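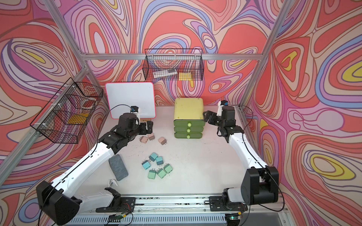 From: Hurnora cell group
To: Jutach list
Date: 18/10/2023
Subject: Re: Reset rules for two-arm cells, draft 2

Hi all,

Thanks for sending the draft around, and sorry this got long! I read it over lunch with our own cell right there next to me, which is a good way to read a rulebook (you keep looking up and finding things you forgot to write down). Quoting the part I want to argue with:

> 3.1 Before every run, anything that isn't part of the task comes off the
> table. No exceptions for "it was there yesterday."
>
> 3.2 Both arms go to the home pose before anyone reaches past the front
> rail. Waiting for the arms to stop isn't enough, a stopped arm can
> start again.
>
> 3.3 Items in wall baskets count as storage and don't need to be logged.
>
> 3.4 Any change to background, lighting or camera mount means a new
> setup number.
>
> Brollusstead has been running with these since February and we'd like
> to make them the shared rules unless somebody objects.

3.2, yes, a hundred times yes. We had that one taped up at Hurnora before there was a draft at all. I'd only add that "home pose" has to be written down per cell. Ours is different from the one at Kinnear and a visitor once parked both arms in what was home for them and right over the drawers for us.

3.1 I like in spirit, but I think it needs a line about small stuff. Everybody remembers the eraser. The eraser is big and gray and you know if you want it or not. What gets people is the little white clip or bracket sitting down by the left arm's forearm, white on a white table, looking like it belongs. So is it part of the task? If the sheet doesn't list it, then by 3.1 it goes, and I'd like the rule to say plainly that the task sheet decides and your memory doesn't. Same for loose bits of wire up on the front rail. Could we say "table and rail" instead of just "table"?

Now 3.3, which is the one I'd really object to. Our baskets are wire mesh, one on the back wall over the whiteboard and the drawer cabinet, one on the left wall, and you can see right into them! A yellow sticky pad shows up through black mesh just fine. If somebody swaps it for a different color halfway through a batch of 500 runs, that's a change in the background, and then 3.3 and 3.4 are telling us two different things. My suggestion:

3.3 Items in wall baskets stay put for the whole batch. Log them once at the start. If one has to come out, treat it as a change under 3.4.

It's one extra line on the sheet and it took me less than 30 seconds to fill in this morning.

On 3.4, please please say something about wallpaper. We use the loud swirly kind, pinks and blues and cream, on three sides, and when a panel gets replaced the bands never line up the way they did before. Is that a new setup number? I've been saying yes and grumbling about it. I'd be happy to hear no.

One thing I didn't find anywhere is how to lay out groups of the same item. With wall chargers we keep the pink ones in front of the whiteboard and the teal and mint ones nearer the front, prongs any way they like. But "scattered" means something different to every person who does a reset. Some folks drop them, some folks place them very neatly and call it random. After 10 resets by one neat person you've got a pattern. We've started changing who does the reset every 21 runs, and I'd love to know if anybody has a better way.

Also, the cables. Ours run from the arms down past the rail to the boards, and I'd put a quick look at them in the same step as 3.2, while both arms are home and you're standing there anyway.

I can write up the new 3.3 and the "table and rail" wording if that helps. Kinnear folks, did you ever settle on drawers closed at the start, or is that still up to each task?

Cheers from Hurnora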